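Tue 10 December

Cable handling, finger comparison, continued. Bench 3. Present: me, Kamlesh for the morning, Chiyo from lunch on.

Carried over from last week: the stock Prustby fingers hold the Ethernet plug well enough on a straight pull but let it roll when the cable hangs to one side. Wanted to know if that is the finger surface or the closing force. Plan was to leave the controller settings alone, swap only the fingers, and repeat the same set of picks.

Fingers tried:
A - Prustby stock, flat pads
B - Rosenthal, flat pads with the beveled inner edge
C - our own print from May, soft strip glued on

Force limit at 56 percent for everything. Same speed, same approach height. Wrist camera on, exposure locked after the first pick so the white wall would stop pulling it around. It was doing that all last week and I threw out a good part of Friday's images for it.

A behaved as before. The plug sits where it should at close and rotates during the lift. Kamlesh thinks the pads touch the boot before they touch the housing, and the boot gives. Looked at the wrist images one by one and I agree with him for the side-hanging cable. For the straight cable I can't tell.

B is better. No roll that I could see on the straight cable, a small one on the side-hanging cable, always in the same direction. The bevel seems to catch the shoulder of the housing. One drop, on a pick where the approach was off to the left anyway. I am keeping it in the log but marked. 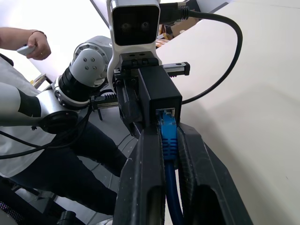 C holds hardest and releases worst. The strip drags the plug along when the fingers open, so the insertion is fine and then the retreat pulls the cable out of line. Twice it took the plug off the latch. Stopped C after 5 picks. The glue is also lifting at one corner. Not worth reprinting until we have a harder strip.

Second arm: Chiyo ran the two-arm sequence with B fitted, left arm steadying the cable, right arm on the plug. The controller timing is the problem there. The left arm starts its close before the right has settled, and the cable gets pushed sideways into the pads. Put a wait of 4 tenths between the two and it went away. Tried 3 tenths and it came back. I would prefer a settled signal over a fixed wait, but the Evden controller does not expose one on this firmware. Asked Delphine if the newer version does.

Camera notes. The stereo unit has to sit high enough to see past the bracket, and at that height the fingertips are soft at full close. Lowering it puts the bracket in the way of the left lens. Its cable also needs a proper clip, it swings in a wide loop and I don't trust the connector with that much movement. Kenji has some right-angle ones left over from the Grenimport job.

To do:
- B, full set again, side-hanging cable only, both directions
- A with lower force, in case the boot theory is right
- clip and right-angle connector on the stereo unit
- ask Juniper which strip material she used on the tube gripper - log file names: use the finger letter first, then the pick number. Two of mine from this morning are the wrong way round, fixed on the shared drive but not on the bench machine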